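3.2 Storage and holding time of bottled tea infusions

The second part of the study dealt with what happens to a rock tea infusion after it has been brewed and sealed. Most earlier work on roasted oolong looks at the dry leaf, and the few papers on the liquid stop at the first day. Ready-to-drink tea is usually held much longer than that before anyone opens it, so we wanted values for the weeks in between.

Two lots of leaf were used. Both came through the importer Tosano, one a medium roast and the other a heavy roast, and both were from the same spring picking. The leaf was kept in foil bags at 20 °C until needed. Brewing followed the method in Section 2 without changes: one infusion, filtered water, leaf removed by straining and the liquid passed through a paper filter while still hot. No sugar, acid or vitamin C was added. Koyama did all of the brewing for the medium roast and Kneath for the heavy roast.

The infusions were filled into clear bottles at the Hirgate pilot plant, with as little headspace as the filler would allow. We made 54 bottles in all, split evenly between the two roasts. Half of the cases went into a dark cabinet and the rest stood on open shelving under the ordinary room lights, which were left on day and night. Bottled drinks offered for sale are commonly kept on open shelves of this general type (Figure 4), and light exposure differs a good deal from one tier to the next.

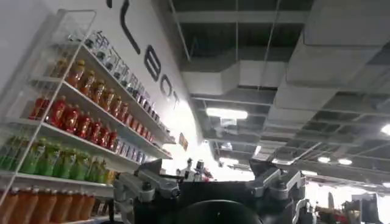 Figure 4. Bottled drinks on white display shelving.

To even out this effect, the bottles in the lit group were moved one place along and one shelf down at each sampling. Jenkins (the light meter used, not the cabinet supplier of the same name) was read at every position before the bottles went in and again at the end of the trial. The readings from the lowest shelf were well under those from the top one on both dates.

Bottles were opened in pairs, one from each storage condition, and never resealed. We measured pH, color at 420 nm and total polyphenols on the day of opening. A small tasting panel then tried the tea at room temperature in white cups. The panel was trained on fresh infusions of the same leaf and scored four points: roast aroma, floral aroma, body and aftertaste.

Color moved first. The medium roast darkened under both conditions, and the bottles kept in the light were ahead of the dark ones at every sampling. The heavy roast began much darker and changed so little that the two conditions could not be told apart until late in the trial. The drop in pH was small in both teas and followed the same pattern.

The panel results were less tidy. Floral aroma fell away early in the medium roast, and tasters often wrote "flat" or "stewed" for the lit samples. Roast aroma held up well — better than we had expected from the color data — and in the heavy roast it was scored slightly higher at the middle samplings than at the start. Body did not change in a way we could measure. Aftertaste scores varied more between tasters than between samples, and we have left them out of the analysis.

A fine brown sediment formed in some bottles of the heavy roast. It went back into suspension on shaking and did not affect the pH reading. Vedholm cream tests on the sediment were positive for polyphenol and protein complexes, as is usual in cooled black tea.

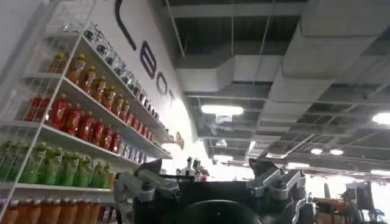

3.3 Effect of water hardness

The same two roasts were brewed again in November with soft, medium and hard water. Hardness was set by adding calcium chloride and magnesium sulfate to deionized water, and each batch was checked by titration before use. Leaf weight, water temperature and steeping time were as in Section 3.2.

Hard water gave a darker and cloudier infusion from both teas. A thin film appeared on the surface of the hard water samples as they cooled, and it was skimmed off before the color was read. Total polyphenols were lower in hard water than in soft, with the larger difference in the medium roast.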